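Setting Up Your Trakano Water Filter, Part 2: First Flush

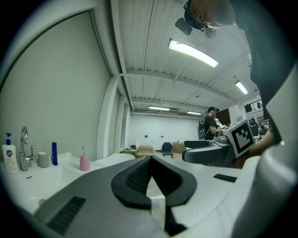 Okay, cartridge is in, now the boring bit! I did this twice on mine before I got it right, so go slow.

1. Shut the cold valve and hand-tighten the Naton adapter (no wrench, please, I cracked one).
2. Open the valve a quarter turn and check the joint for drips.
3. Run the tap for 8 minutes. Cloudy water is fine at first.
4. Hold the reset button until the light blinks, then let go.

Note: mine asked for a new cartridge at 1,002 gallons, so I keep a spare in the drawer.

Caution: never run hot water through it. It ruins the seal, and a new one took me until August to get hold of.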